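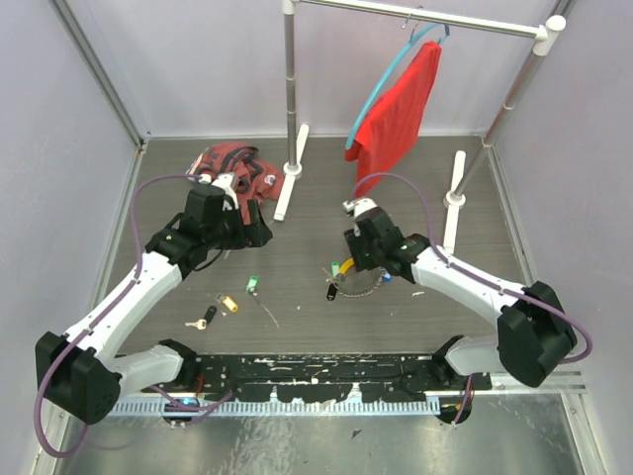

I have been chasing a dropout on the right arm since December, and I finally caught it in the act! Quick recap for anyone new: the cell runs two arms, the task is picking up keys and small stuff with both grippers, and every so often the right one would simply let go. No error, no beep, just open fingers and whatever it was holding on the floor. I suspected everything. Look at how the purple cable curves from the right gripper over the arm and around that big shoulder housing, and you can probably guess where this is going, but I spent two weeks in the software first (I like software).

The log is what cracked it. Grallomora, my little controller script, writes a line each time a gripper misses its heartbeat, and I had 492 of them. I sorted by shoulder angle on a whim and they piled up in one narrow band. Six degrees wide! I may have shouted.

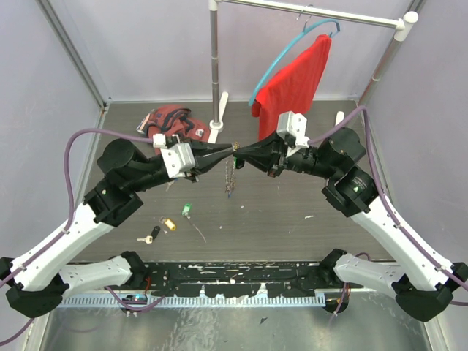

So I parked the left arm, moved the right shoulder through that band by hand and watched the supply voltage. It dipped every single time. One conductor had cracked inside the jacket, right at the bend, with the outside looking perfect.

The scarier part was the default. When the gripper lost its signal, it opened. With a bunch of keys, who cares, but I had been planning to try heavier things, with my hands in there resetting stuff between runs. Vivek Sengar pointed this out on a call and he was completely right. It now holds position on a lost signal and both arms stop until I clear it. 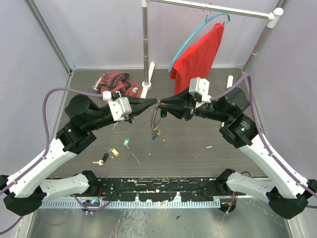
The new cable has 30 mm more slack at the shoulder and a wider bend. I've done 908 cycles since the swap with zero missed heartbeats, and I'm leaving it going again tonight. Next up is the left side, same cable, same age.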